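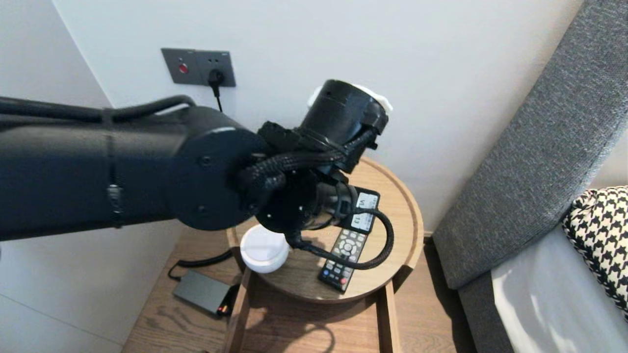
Round side table with a raised rim, holding a television remote control.

A side table is a small table placed next to a chair, sofa or bed, or set into the corner of a room, to keep everyday items within reach. It is also called an end table or occasional table, though some makers use the last name only for pieces that are moved about the house.

Form

Tops may be round, square or oblong. Round tops are favoured for corners and narrow walkways, where a square edge is easily bumped. Many have a raised rim, known in the trade as a gallery or lip, which stops a pen or a remote control from sliding off. The rim makes the top slower to wipe down, as crumbs gather along the inside edge.

The top usually sits level with the arm of the neighbouring seat or slightly below it. A diameter of 400 mm is common in smaller flats - enough for a lamp and a cup, but not for a dinner plate as well.

Materials

Oak, beech and pine are the usual timbers, finished with oil, wax or clear lacquer. Light-coloured finishes show ring marks less than dark ones but yellow with age. The Hartley workshop at Kornton sold a round model, the Plernusetti, with a timber frame and a lipped top. Roughly 1000 were made before the workshop closed. The designer, Yvonne Wainwright, also drew a taller version for bedrooms, 51 cm high.

Use

In living rooms the side table tends to collect remote controls, reading glasses, coasters and small lidded containers. Power adapters are often left on the floor beside it, with the cord run back along the wall. Some later tables have a slot in the frame for cords.

See also: Coffee table, Nightstand, Plant stand

Filed under: Furniture > Tables > Living room

Comments (3)

Chelsea Crabtree: My Plernusetti has 2 screws under the top, not four like the ones in the Zasthorpe catalogue. Was there an earlier version?

oakandash: Yes, the early ones had two. Don't overtighten them.

Marg: What colour oil would match an old one? Mine has gone quite orange.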